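The Breakfast Shift

The toast was never in danger. Wiesława Zieliński would like that on the record, because the incident report at Grilovar runs to six pages and mentions bread on four of them.

What failed, one October afternoon, was a cable. The arm was moving slices from plate to plate, a job it had been practicing for weeks with the enthusiasm of a teenager on dish duty. Partway through a reach it stopped, let its fingers sag, and then closed them hard on nothing. Zieliński hit the stop button. The arm, to its credit, obeyed. 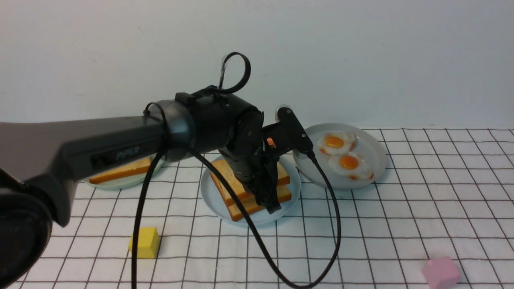
Cables are the dull end of robotics, and they cause a good share of the misery. Motors get the funding and software gets the conference talks, while the wiring gets whatever is in the drawer. On the toast bench, the loop over the elbow is held with a strip of clear tape, and a longer run drops from the joint and wanders across the table in front of the plates. Each time the wrist turns, something back there bends a little. Grilovar's log showed three brief signal dropouts in the hour before the stop, all filed under "noise."

"We had an alarm for the gripper getting too warm," Zieliński says. "For the gripper going missing, we had me."

The fix, worked out with a small supplier called Magbanua, is unglamorous. After two dropouts the controller now freezes the arm and holds the fingers where they are. A proper cable guide is on order from Kotine and should arrive in some six weeks.

Until then, a person sits by the button. Zieliński took the first turn and brought her own lunch.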